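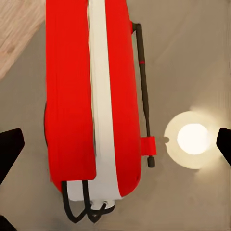 **Birnport Weather Watchers – members' list**

April 3, 2018

Hello all,

Bhupendra Bhatia wrote:

> Did anyone else catch the hail last night? We had a good four minutes of it up at Plernier, then a lovely shelf cloud going out over the water. My gauge says 48 mm for the month so far, but I do wonder if it's reading high.

Oh, I'm so jealous of that shelf cloud, Bhupendra! I was indoors with the curtains drawn (my own silly fault) and only heard the thunder, a long grumbling roll that set the dog off.

As for your gauge, is it still next to the shed? Mine read high for years until I moved it out on the lawn, well away from the roof drip. Try that for a few weeks and compare with the one at Hermans Farm, they're only a mile from you.

If you took any photos of the cloud, do please bring them along in May – I'd love to see them, and I'm sure the others would too. I'll bring my old lightning slides, all 90 of them if you'll let me!

Warm wishes to everyone,
Your list keeper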